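**Ticket 1227: Bottle multipacks returned with torn outer wrap**
Status: Open, awaiting sign-off
Reported by: Sunee Kamolrat, Packing Services, Wattanapong site
Assigned to: Jérémie Besson, Materials Support, Vultonley

**Reported problem**

The Geltska depot has returned 143 multipacks of orange bottles since the beginning of November. In each case the yellow plastic outer wrap had split along the side seam. The bottles were undamaged and the caps were tight. The depot requests a corrected packing method before the next shipment of 2000 packs is released.

**Initial checks (Besson)**

Wrap stock was compared with the retained sample and found to be within tolerance. The sealing bar was cleaned and the temperature setting confirmed. Neither step changed the result. A trial lot of 20 packs sealed on the same settings produced three split seams.

**Site reply (Kamolrat)**

Packing staff were asked to repeat the work at the green table at normal speed. Two differences from the written instruction were noted:

1. Bottles were being placed with caps at both ends of the pack. The instruction calls for all caps at one end.
2. The sheet was not being smoothed before the bottles were laid down, and creases remained under the row.

The Muser instruction sheet at this station is an older revision and does not mention cap direction. It has been withdrawn.

**Second trial**

Caps were aligned at the right and each row was held together by hand while the flap was brought over. One seam split in 20 packs. The split pack had been wrapped with a fold trapped at the cap end.

**Interim instruction**

- Lay the sheet flat with the excess toward the front of the table.
- Place bottles on their sides, parallel, caps to the right, labels facing up.
- Turn any reversed bottle before it is added to the row.
- Hold the row closed until the flap is over the caps.
- Set aside any sheet with a hard crease near the seam.

**Outstanding**

Besson to confirm whether a sheet slightly longer than the present size is available from stock. Kamolrat to supply the current revision of the instruction to both shifts and return the signed copies to Vultonley. The shipment remains on hold until both items are closed.

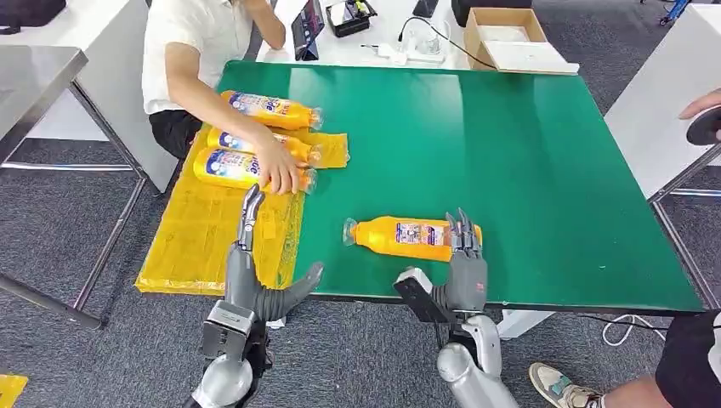
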